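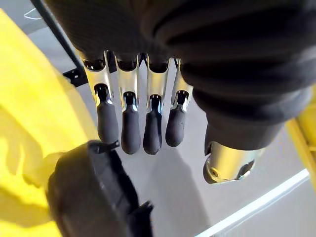

Lillent is the software that sits between your robot's cameras and its arms and decides what the hands should do next. If you have ever spent a long afternoon writing out grasp positions for a part that then got swapped for a slightly different part, you are the person we made it for. A hand with four fingers and a thumb can close on things in a great many ways, and once you put a knit cover over the back of it, as in our own setup, the planner also has to leave a little space for the folds. Lillent keeps that covered shape in its hand model, so you don't have to pad every move yourself (we did it by hand for far too long, and we don't miss it!).

Perception

The perception module takes in the head view and the wrist views together and builds one shared picture of the work area. Small parts on a bright surface can be a headache, and so can a clear bin with a box in it, so we let you set the confidence level separately for each kind of part. You can start with our settings and nudge them along as you get to know your parts. The part library holds up to 800 entries.

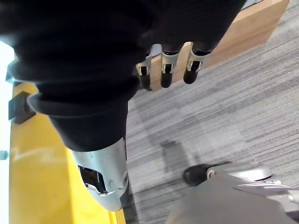

Wrist view with the arm beside the yellow surface and the striped carpet beyond.

Planning and control

Planning for two arms is where most of our work has gone. Lillent plans the arms and the legs together, so a reach down to floor level takes the robot's balance into account from the start. Trajectories go out to the controller at 60 updates a second, and each one carries a grip limit you can set per part. Glossy covers get a gentler limit than cardboard does, and you can change either one in the middle of a job without stopping the planner.

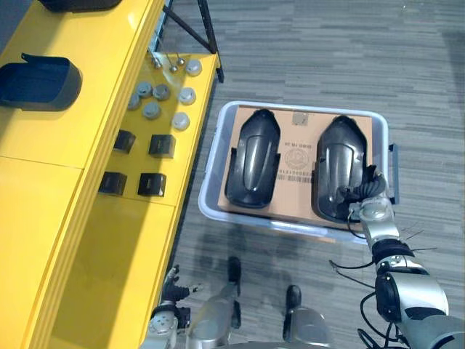 If a grasp looks doubtful, the planner holds its position and asks the wrist view for another look before it goes any further. You'll see the hold in the log with the reason written out in plain words, and you can replay it step by step in the Yen viewer, which comes with every license.

What you get

Lillent planner, perception module and Yen viewer
2 controller seats
Part library, 800 entries
Order code: Trodotby 2,056 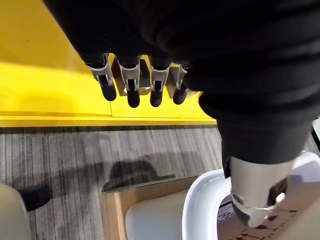
Teresa Tavares wrote to us in September that the replay was what won her over, and that she wished she could put her own notes on the timeline. We liked that idea so much that notes are in the current version, under the View menu.

Lillent is made and supported by Vandumberg. Send us a list of your parts and the hand you're using, and we'll gladly talk through the setup with you.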